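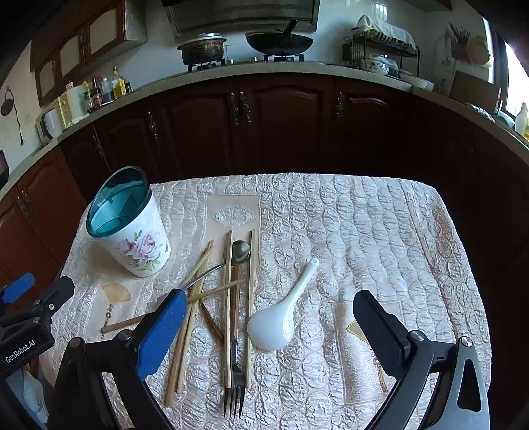 Someone replying to my last thread reckons chopsticks are a daft place to start with a home robot, and that I should have picked something chunky, like mugs.

Fair point! But mugs don't roll, and they don't lie on top of each other. I want Stovix to cope with a proper muddle: chopsticks at every angle, a fork, spoons, all on the kitchen table. If it can put those in a pot I'll be over the moon.

For anyone new, Stovix is my arm-on-a-plank build. The base and shoulder were done at the Moodley workshop on Wednesday evenings, the rest at home. The arm is still in bits, so for now I'm going through the moves with a hand-held gripper and learning where they go wrong.

First thing I've learnt: come in along the stick and you get nothing. Come in across it, close slowly, and the stick turns to line itself up with the pads. Lovely when you feel it happen.

Second thing: finger pads matter far more than I expected. There's a blue textured one on the left finger and a black one on the right, and I've been paying attention to what each one does with a thin round stick. More on that when the Stovix fingers are printed, I've got two shapes in mind.

Ceramic spoons are the hard one. Slippery and fat at one end, and the short handle doesn't give you much to hold. I go for the handle close to the bowl and keep the lift low.
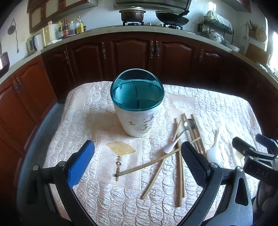 Stovix build notes, no. 25

Drop-off next. The pot has a teal cross inside the top, so you're really aiming for one of the gaps beside the divider, and a chopstick held too near the middle swings about on the way in. Grip nearer the top end, tip down, then let go.

The quilted cloth stays, by the way. Two people have told me to use a plain board. A bumpy surface is what's on the table at dinner, and the bumps leave a bit of room for a fingertip to get under a stick, which I'm very happy to take advantage of.

Electronics: the Zustero driver board is in its box and wired up, and the wrist motor hums when it's holding still. Turning the current down helped. If you've got a better cure, please shout, I'd love to hear it.

My goal is 100 picks in a row with the arm doing the work, rice paddle included. Long way off! The elbow bracket needs redoing before any of that, as the bolt holes came out tight and I don't fancy drilling them by hand.

Elbow bracket goes on the printer tonight. Will post the fit, good or bad.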